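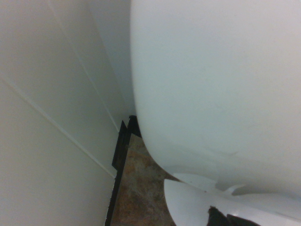 April, just after 2

Bathroom corner again. I keep calling it "the loo job" and Roksolana has started writing that on the board, so I suppose it's official now! Spent the first bit of the afternoon on the wall side, where the panels come in close to the white of the toilet and there's hardly any room to get a cloth down. Two seams on the panel want going over with a dry cloth first (a wet one just drags the muck along, ask me how I know). The dark trim lower down shows every speck of dust, so leave that till the end.

Cyrill wants the tank nearer the wall. I don't, I like being able to reach behind it. We'll argue over tea.

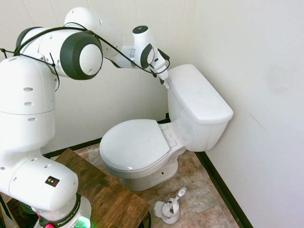

Toilet in the back corner, tank a bit skewed to the wall.

Still to sort: the table top is scuffed and could do with a rub of oil, and Uliana says there's half a tin left from the Nadier bench. Also need more of the Idlow cloths, the pack of 100 is nearly gone and Yevhen uses them for his glasses. Lid hinges next, then the floor behind. Đạt has the long brush, get it back off him before 7.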